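# Kopfhörerverstärker Grastik KV 12

Der Grastik KV 12 ist ein stationärer Kopfhörerverstärker für den Einsatz in Tonarchiven, Hörlaboren und privaten Abhörplätzen. Das Gerät wird im Werk Jurnau gefertigt und vor der Auslieferung einzeln eingemessen. Das Messprotokoll liegt jeder Sendung bei.

## Aufbau und Signalweg

Die Ausgangsstufe arbeitet vollsymmetrisch und in Class A bis zu einer Leistung von 200 mW je Kanal. Oberhalb dieses Wertes geht sie in den AB-Betrieb über. Die Lautstärke wird über ein Relaisnetzwerk mit 70 Stufen geregelt. Das Netzteil ist in einer eigenen Kammer untergebracht. Der Schaltungsentwurf stammt von Ihor Stetsiuk und wurde für die vorliegende Ausführung in der Masseführung überarbeitet.

## Technische Daten

| Merkmal | Wert |
|---|---|
| Eingänge | 1 × XLR (Stereopaar), 2 × Cinch |
| Ausgänge | XLR 4-polig, 6,3-mm-Klinke |
| Verstärkung | 0 / 6 / 12 dB, umschaltbar |
| Empfohlene Kopfhörerimpedanz | 16 bis 600 Ohm |
| Breite | 292 mm |
| Gehäuse | Aluminium, schwarz oder silber |

## Aufstellung und Betrieb

Das Gerät ist waagerecht und mit freiem Abstand zu den seitlichen Lüftungsschlitzen aufzustellen. Ein Betrieb auf textilen Unterlagen ist nicht zulässig. Nach dem Einschalten bleibt der Ausgang kurzzeitig stummgeschaltet. Die Verstärkungsstufe darf nur bei zurückgenommener Lautstärke gewechselt werden.
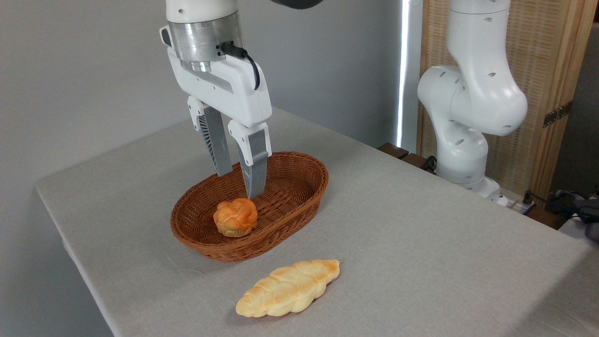

Für den Anschluss symmetrischer Kopfhörer empfehlen wir das Kabel Costivine in der vierpoligen Ausführung. Es ist in zwei Längen erhältlich und wird mit Zugentlastung geliefert. Leitungen sind so zu verlegen, dass sie am Stecker nicht auf Zug beansprucht werden; ein kleiner, frei hängender Bogen ist ausreichend. Enge Knickstellen unmittelbar hinter der Buchse sind zu vermeiden.

## Lieferumfang und Bezug

Zum Lieferumfang gehören Verstärker, Netzkabel, Bedienungsanleitung und Messprotokoll. Kopfhörer und Signalkabel sind gesondert zu bestellen. Der Vertrieb erfolgt über den Fachhändler Hordiienko, der auch Reparaturen annimmt. Die silberne Ausführung ist ab Januar lieferbar.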